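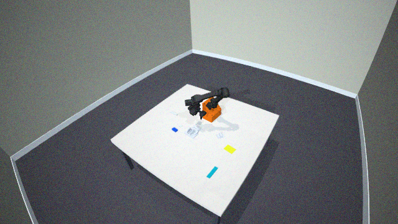 **Figure 3.** Simulated room with a white square table, seen from high above and to one side.

## 4.2 Length of Stay and Route Choice

The survey was carried out in January at the two hill shrines of Prarby and Osman. It covered 36 group leaders, of whom 30 returned a complete travel diary. Six diaries stopped before the second shrine and were left out of the route analysis.

Most groups reached Prarby by the morning bus and stayed one night in a pilgrim hostel. Groups that had booked through the Trornico office were more likely to walk the old river path to Osman, while those who arranged their own trip tended to take the shared vans. Older travelers gave the steep steps below the upper gate as their main concern.

Religious purpose and leisure were hard to separate in the diaries. Several leaders recorded morning prayers and a market visit under the same heading, and we kept such entries as mixed. Spending on food and offerings is treated in Section 4.3.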